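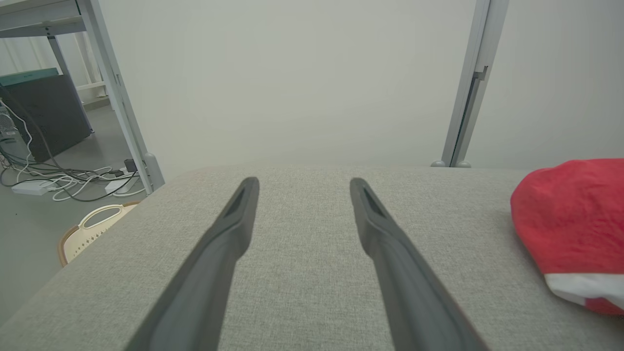
Left gripper, fingers open, over a padded seat. Red fabric item with white trim at right.

Grastus Home Workshop Notes
Tidying arms and soft furnishings: fault 1087 and what to do about it

Fault 1087 on the Plestley two-arm tidier is listed in the handbook as "grip load out of range". In a workshop with hard benches it hardly ever comes up. On upholstery it comes up a good deal, and the usual cause is that the fingers have closed on the seat cover as well as the thing they were sent to fetch.

What happens
The arm comes down over a hat, a cloth or a sock and the fingertips press into the padding. Padding gives way, so the contact reading is late and the fingers end up lower than planned. When they close they gather a fold of the cover. The arm lifts, the cover goes tight, the load climbs past 29 newtons and the controller stops with the grip still shut.

The stop is correct. Most of the damage we have seen was done afterwards, by someone pulling.

Freeing the fabric
Press the stop button first, even if the arm has already halted. A halted arm may still be holding a queued move.

Push the seat cover up towards the fingers to take the tension off. Do not pull the item sideways.

Open the fingers with the manual release, half a turn at a time. On our set they have a recessed groove on the inner face near the tip, and woven threads can lodge in it. Look in both grooves before moving the arm away. A loose thread can be eased out with a wooden cocktail stick. Metal tweezers score the finger surface, and a scored finger picks up more threads.

Clear the fault only when the fingers are fully open and clear of the cloth. Clearing it earlier makes the controller run its homing move with the seat cover attached. Ours did this once, late in the evening, and pulled a seam open along 4 stitches.

Settings that helped
Raise the pick height by 25 mm for any padded surface and let the arm step down from there.

Turn the closing speed to low. The cycle is slower, but the load reading has time to register before the fold is fully gripped.

Save the padded seat as its own surface. The default profile assumes a table top, and a software update in September put ours back to that profile without any message. Check after every update.

Pick crumpled items by the highest fold. Thin or flat items on a soft seat are better moved by hand.

Marks on pale covers
Bright red cloth can lose dye when it is damp, and finger pressure will push the dye into a pale weave. If there is a pinkish mark on the seat, blot with cold water and a white cloth, working inwards from the edge. Hot water may set it. Test on the underside first. Wipe the fingertips too, or the next thing picked up will get a share.

Leads and other things on the floor
A stalled arm is awkward to reach in a hurry, and leads lying loose on the floor make it worse. Route mains leads along the wall, fix adapters off the floor where possible, and leave a clear path to the stop button from the door. Storage baskets should stand outside the arm's sweep. One with an oval hand-hole is easily caught by an open finger, and the arm will try to lift the lot.

Keep hands out from between the fingers at any time the power is on. The grip limit protects the mechanism. It was not set with knuckles in mind.

When to stop using it
If 1087 appears with nothing in the grip, the load cell is out or the finger mount is bent. Put a straight edge across the tips with the fingers closed. Any visible step between them means the mount needs replacing – the bolts will not pull it back into line. The Loltbridge depot stocks mounts for both sides. The left and right parts look alike but the bolt holes differ, so quote the side when ordering.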